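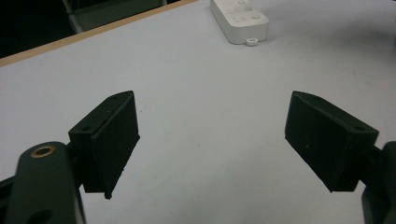
Workbench notebook, Stardale annex
20 May 2020
Entry by: Svenja Baumgart

Subject: Power strip at the white table

The white power strip was placed on the tabletop this morning for review before the bench layout is settled. It has round sockets and a small slotted tab at one end. Whether the tab is intended for mounting or for holding the cord has not been established. Girish Bansal is asked to check the supplier sheet before any screws are ordered.

The table was measured at 257 cm along the long side. The proposed position for the strip is 28 cm in from the wooden edge, which leaves sufficient clearance for the Dranik meter and its case. Kuldeep Kushwaha prefers a position under the table. His objection is recorded: plugs on the top surface take up working space and collect dust. The matter is left open until the cable route has been agreed.

Cable allowance is 300 cm from the wall outlet. The existing extension is not to be joined to a second one under any circumstances.

Outstanding:
Supplier sheet (Bansal)
Sketch of cable route, both positions (Kushwaha)
Label for the strip, inventory no. 49
Tabletop to be wiped down before adhesive clips are tried

Copy to P. Marchetti.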